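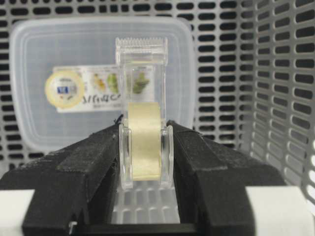
Hello all, long-time reader and very occasional poster. I've been left my great-aunt's recipe collection and I'd love some advice before I do something daft to it. There are nearly 2,000 bits of paper in four biscuit tins: proper cards, backs of envelopes, pages torn out of magazines, and one pudding written on a bus timetable (bless her). A fair few are torn along the folds, and my first thought was to reach for a clear plastic tape dispenser like the one in the photo and get on with it, but my sister nearly had a fit and says tape is the worst thing you can do to old paper. Is she right? And how would you sort them all? I want the family to be able to cook from them, so I don't fancy locking them away in a cupboard.

Posted by marrowfat_jo, 22 May 2022

Reply from Stamach
Oh Jo, what a lovely thing to be left! Your sister is right, I'm afraid. Ordinary sticky tape goes yellow, then the sticky part creeps out into the paper and leaves a brown stain you'll never shift. I did my mum's Christmas cake recipe with it years ago and the quantities for the fruit are now under a stripe the colour of strong tea. Put the torn ones in clear pockets, both halves together, and leave them be until you've had a good think.

Reply from Simin Daneshvar
I agree about the pockets, but do ask for polyester ones and avoid the cheap PVC sort, as the ink can lift off onto them. For the tears you can buy a thin repair tissue and stick it on the back with wheat starch paste. It sounds fussy and it is a bit, but once you've done two or three you get the knack, and it's rather a peaceful way to spend an evening with the radio on. Practise on something you don't care about first. I used old gas bills.

Reply from old_verhoeven
I'm going to be the grump here. These are recipes for cooking with! My gran's cards have tape on them, and gravy, and what I think is a bit of 60-year-old suet, and they live in the kitchen drawer where she kept them. If you wrap everything up like the crown jewels then the children will never touch it. Tape the ones you use and enjoy them.

Reply from Stamach
Verhoeven, I do see that, and I love a splashed page as much as anyone, but you can have both. Scan them, print the scans, and splash gravy on those as much as you please. Once the handwriting has gone it's gone.

Reply from old_verhoeven
A printout isn't the same and you know it. But fair enough, I'd scan the bus timetable one.

Reply from Manouchehr Kiani
On the sorting side, Jo, please don't start by putting them into starters, mains and puddings. I did that with my father's and was very sorry afterwards, as he'd kept them in an order of his own (by who had given them to him) and I only worked it out when I'd mixed up two boxes. Pencil a small number on the back of each one as it comes out of the tin, with the tin number in front, so 4-17 and so on. Then you can shuffle to your heart's content and always get back to where you were. Soft pencil, never biro.

Reply from marrowfat_jo
Thank you, everyone, this is so kind. Manouchehr, you've made me go and look, and tin two does seem to be all people from her chapel, so I'm very glad I hadn't tipped it out. Simin, where do you get the tissue? I think I'll scan the lot, mend the worst, and let my sister have the originals of the jams, as she's the only one of us who makes any. Verhoeven, I promise the treacle tart card is staying in the kitchen. It's too far gone to be spoiled now anyway.

Reply from Simin Daneshvar
Any decent bookbinding supplier will have it, ask for the lightest they do. And please post the pudding from the bus timetable when you get to it, I'm dying to know!

Reply from marrowfat_jo
It's a steamed ginger one, but the last line says "then as for Nora's" and I haven't found Nora's yet. I'm hoping to be through all the tins by September, so watch this space.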